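Border post at Asach closed again after shots across the river

28th December

The border crossing at Asach was closed on the morning after soldiers on both sides of the river exchanged fire for the second time this winter, the district office in Wolde said. No deaths were reported. Two border guards were treated for light wounds and sent home.

The district office said the shooting began before dawn and lasted 77 minutes. It accused the other side of firing first at a patrol on the Rusatero road. The military command across the river said its men had answered warning shots, and that it had asked for a meeting of field officers.

Over 60 families from the lower part of Asach spent the night in the school at Wolde. The road between the two towns stayed open for residents, but lorries were stopped at the bridge and drivers were told to turn back.

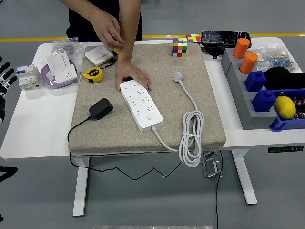

Power to the lower streets of Asach was lost during the shooting, when a line near the old mill was damaged. The electricity company hopes to repair it within two days, if its workers are allowed to reach the place. Until then the school in Wolde is running on a generator, and residents are asked to bring their own chargers. A long white power strip with a row of sockets, and a cord that can be coiled and tied with a strap, is the kind of thing the school has asked shops to lend, so that more families can charge their telephones at the same time.

Tomos Kneath, who writes on border questions for the monthly Pendent, said the two commands still speak by telephone every evening. "In March they did not speak at all for seven weeks," he said. "I would be more worried if the calls stopped."

The line of the border at Asach follows a survey made in 1835, and the river has moved since then. Both sides claim the small island below the bridge, where the patrols usually meet. Talks on marking the island were planned for the new year, and the district office said it had received no word that they were cancelled.

The crossing will stay closed until further notice. People with medical appointments on the other side can apply for a pass at the office in Wolde.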